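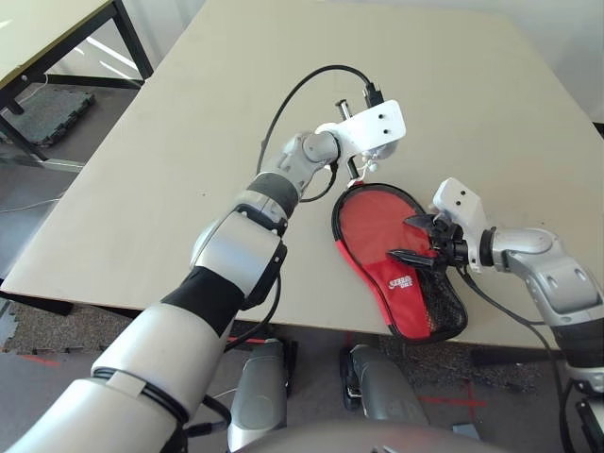 2021-11-06
By Itziar Gallardo

Quick one, have to be out the door by ten and my hair is still wet.

The new case. Finally used it properly. Red, shiny, paddle shaped, black trim all the way round and the net pocket down one side, which I was so pleased about in the shop and now can't decide what goes in it. Balls no, too fat, they'd make it bulge. Locker token maybe. The little sponge? Kalevi says sponge. Kalevi has carried his paddle in a sock for as long as I've known him so I'm not sure he gets a vote.

Slept badly. Not nerves exactly, more the list going round. Shoes, other shoes, towel, case, form for Brenico (signed?? check), water, the sandwich. Got up at six and just started packing, then unpacked it all because I couldn't remember if the paddle was in the case or still in the hall closet. It was in the case. Of course it was.

Practice at the Salcedo hall yesterday evening. Good, mostly. Trinidad fed me backhands until my arm went funny and then said right, serves. My short serve is still not short. It bounces twice if I'm relaxed and if anyone at all is watching it floats off the end like a balloon. She wants 100 of them every session, in a row, no chatting. I lost my place in the middle and she made me start over. Fair enough. Annoying though.

Then we sat down and went through gear becuase she's fussy about it and I never was. Breathe on the rubber, wipe it, one direction, let it dry, THEN the case. I've been shoving it straight in all sweaty since June. She did a face.
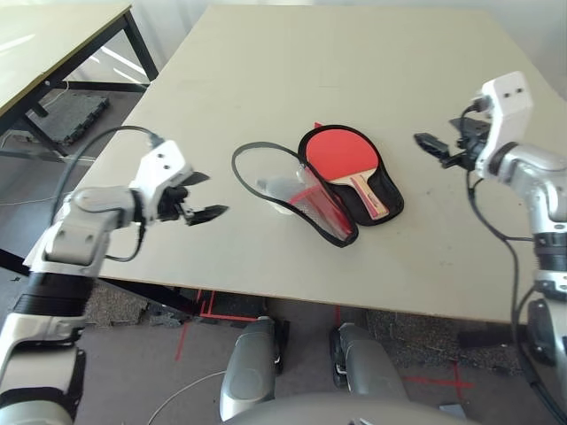
One paddle in there for now, red side up, and the stripy handle fits in the narrow end without me forcing it. The old case you had to bend the zipper round the grip and swear. I like that this one opens out flat too, and the clear side - you can see what you've got. Trinidad thinks clear plastic gets scratched in a month. Probably. I'll put a cloth between. Or I won't and it'll get scratched.

Should I bring a spare? Everybody at Brenico seems to have a spare. Patricio has one he's never even hit with, still has the film on. He offered to lend it to me and I said no thanks and then thought about it all the way home on the bus. If my rubber peels at the edge like last time I'm stuck. But his grip is the flared kind and mine's straighter and I'd just spend the whole match thinking about my hand. No. Sticking with mine. Glue in the side pouch of the big bag, done.

Price, since Mom will ask and I'll need to remember what I told her: I said it was on sale. It was, a bit.

Draw came through last night. Group of four. Cayetano is in the other half thank god. Then someone from Concombe I've never heard of, rated 900, so on paper she beats me easily. Trinidad says don't look at ratings. I'd already looked. Looked them all up in bed with my phone under the blanket like a twelve year old.

Plan for today, writing it down so I can't pretend later:
- warm up BEFORE they call us, not during
- short serve first, even if it's bad
- don't apologize for net balls more than one time
- eat the sandwich at noon, not at 9:40 in the car

Kalevi is driving. He's bringing the folding chairs and the terrible music. Picking up Patricio on Zulosow Street, which means he'll be late, which means we'll be late, so I told them both half past nine and they both know I do that by now so really who knows.

Other stuff, fast. Laundry is still in the machine, will smell, too bad. Paid the hall fee. Owe Trinidad for two hours plus the coffee, she won't say how much the coffee was. Rang Grandma, she asked if it was the tennis with the big net or the little net. Little. She said oh good, less running. Have not got the heart to tell her.

Also need to put my name in the case. Thought about writing on the handle end next to the logo but it's too new, I can't do it yet. Scrap of paper tucked inside instead. Name and number. There were so many red cases on the benches last time and I'm exactly the person who walks off with someone else's and plays a whole set wondering why the ball goes sideways.

Kitchen table is a mess of bananas and tape and forms. Found the Brenico form. Not signed. Signing it now with the pencil, then with a pen, because Cayetano says they send you back for pencil.

Knee feels ok. Bit stiff on the stairs. Taking the strap anyway, and the other strap.

Horn outside. He's EARLY. Of all the days. No shoes on. Case is by the door, I can see it from where I'm sitting, so at least that's coming with me. Will write the scores tonight, or tommorow if they're bad.

100 shares
2 comments

Recent entries
Blister, left thumb
Why I'm not changing my grip again
Coffee after practice at Salcedo
The bus to Concombe and back
Borrowed shoes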